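Drilline's reunion rumor is back, and it is still thin

Fans of the synth-rock band Drilline woke up on May 24, 2021 to what a lot of accounts were calling confirmation. The group, silent since its last tour fell apart, was supposedly getting back together for a one-off concert and a new record. By lunchtime the word "confirmed" had been passed along so many times that people had stopped asking who did the confirming.

As far as we can tell, no one did. The story goes back to a post on the gossip page Skindex, which said a "source close to the band" had seen a signed contract. The post did not show the contract. It did not say who the source was, how close they were, or which members had signed. Skindex also told us last September that the Prastgate cast was coming back for a second movie, and there is still no second movie.

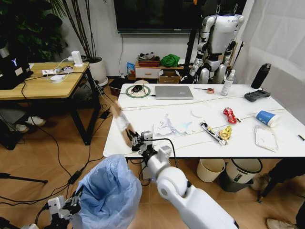
What the post claims

According to Skindex, the band will play a single night at the Rácz, the old theater where it recorded its live album. The venue holds 3,006 people, so tickets would be gone in minutes if the show were real. The page puts the top price at $175 and says a presale is coming "very soon."

We asked the Rácz. The box office said it had nothing on its calendar under that name and would not talk about shows that have not been announced. Some fans took the second half of that answer as a yes. Box offices give it to everybody, and this one gave us the same line two years ago about a comedy night that never happened.

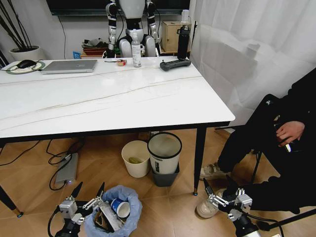
The other piece of "proof" is a change to the band's social media pages. An old profile picture was swapped for a plain gray square, and 33 posts from the last tour were taken down. That part is true, and we checked it against saved copies of the page. It could mean a relaunch. It could also mean the label is cleaning up, or that someone found the password again. Pages get wiped for all kinds of dull reasons.

Then there is the song. A clip about 7 seconds long has been going around, described as a demo from the new sessions. It is mostly drums and some humming. Several longtime fans have pointed out that the drum part sounds a lot like a bonus track from the band's second album, slowed down a little. We listened to both back to back and would not bet on the clip being new.

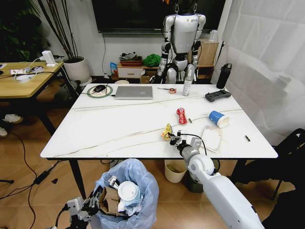

None of this rules out a reunion. Bands that swear they are done have a way of needing money, and the old songs have been streaming well since one of them turned up over the end credits of Prastgate. The members have been seen at the same parties – in separate photos, it should be said, and never standing together. Their label did not answer two emails. Their former management company answered one, to say it no longer works with them.
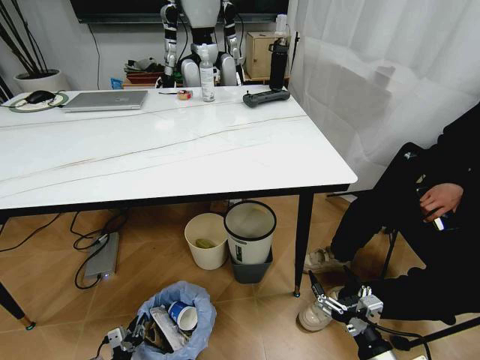
Meanwhile, at least two resale sites are already taking "reservations" for the Rácz show, with a deposit up front. Neither lists a date. One of them uses a seating chart from a different theater. Anyone thinking of paying should wait until the band or the venue puts a date in writing.

Skindex has since edited its post. "Signed contract" now reads "advanced talks," and the presale line is gone. The headline still says "confirmed."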